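How to try out a floor-cleaning job on a humanoid robot at home 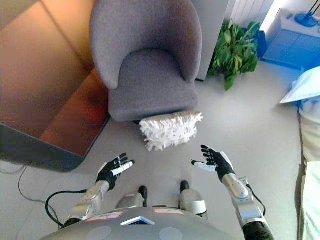

Picking something up off the floor is the first job most people want a household robot to do, and it is still one of the harder ones. A robot on legs has to bend, keep its balance, see past its own body and close its fingers on a thing that changes shape when touched. This page sets out how we test that in a furnished bedroom, and how to judge the result fairly. You can follow the same steps with any two-handed robot.

What you need

A room with real furniture in it. An armchair, a bed and a plant in a pot are enough.
A soft object, such as a mop head or a duster.
A hard object of similar size, such as a shoe box.
A second person on the stop button.
A notebook.

Step 1. Set the room

Leave the furniture where people would use it. Put the soft object on the floor in front of a chair, with open floor on the robot's side. Move any cable the robot could step on. Its own cables need checking too, as a loop hanging under the forearm can catch on a chair leg.

Dry the floor if it has been mopped. Tiles are easier than carpet for a robot's feet but they are less forgiving in a fall.

Step 2. Start with the hard object

Run the box first. Ask the robot to lift it with both hands, hold it at waist height and put it down in the same place. Do this 10 times. If it drops the box more than twice, stop there and look at the arm settings before going on.

Step 3. Change to the soft object

Give the same instruction and do 20 attempts. Turn the object a little between attempts so the robot can't simply repeat one movement. Pale strands on a pale floor are hard for some vision systems, and if yours keeps closing its hands too early or too far back, try a darker object before you blame the fingers.

Write down one of these for each attempt:

Clean lift: the object leaves the floor and stays in the hands.
Drag: it moves but part of it stays on the floor.
Miss: the hands close on nothing.
Stopped: the person on the button stepped in.

Step 4. Add the rest of the chore

A lift on its own is of little use to anyone. Add a place to put the object, such as a bucket by the door, and count only the attempts that finish there. In our November tests the Drimska software managed 17 clean lifts out of 20, and 6 of those ended in the bucket. Most of the others were lost on the turn beside the bed. Noeline Treloar, who kept the notes, now records the turn separately.

Step 5. Time it

Start the clock when you give the instruction and stop it when the object is down. Include any pause while the robot plans. Then do the job yourself and time that as well.

Is it ready for the house?

For this chore, no. The grasp is good enough to be worth working on, but someone still has to stand by for every attempt, which takes longer than doing the job by hand. Reshma Hendricks is repeating the test under a bed, where the robot has to kneel. Her notes will be added to this page when she has a full set of attempts.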